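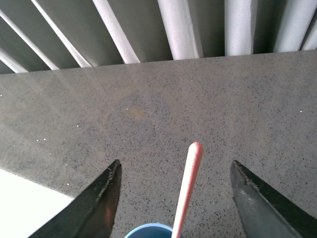

Emmanuel Masanja

Wanted: two or three people to help finish a home robot arm, Plarketdale

I'm building a two-finger arm that can work at a kitchen counter, and the job has outgrown my evenings. The target is plain household stuff: pick up a plastic cup with a spoon or stirrer standing in it, move it, set it down without knocking the stick out. The fingers are mostly black and end in points, and the camera sits at the wrist looking down past them. Speckled stone is a hard background for it, especially where the light glares off the far end, so I want to keep testing on that and not on a clean white bench.

What I need help with:

Wrist wiring. The cable run is too stiff and needs redoing.
Finger pads. I have four designs drawn and none printed yet.
Logging. Right now I write grip settings in a notebook. Someone who can script this would save me a lot of time.

You should be able to solder or write basic Python — either one is fine. Experience with arms is useful but I don't ask for it. You must be 18 or over and okay with stopping when someone says stop.

We meet at the Rikbridge shared workshop for the build work and at my place for counter tests, one evening a week for eight weeks, starting in September. Sessions run from 6:30 to roughly 9. There is no hourly pay. I can give each person $215 toward travel and parts, half at the start and half at the end.

Neville Gosling handles workshop access, so leave your name with him at the front desk. Include a line or two on something you have built or fixed.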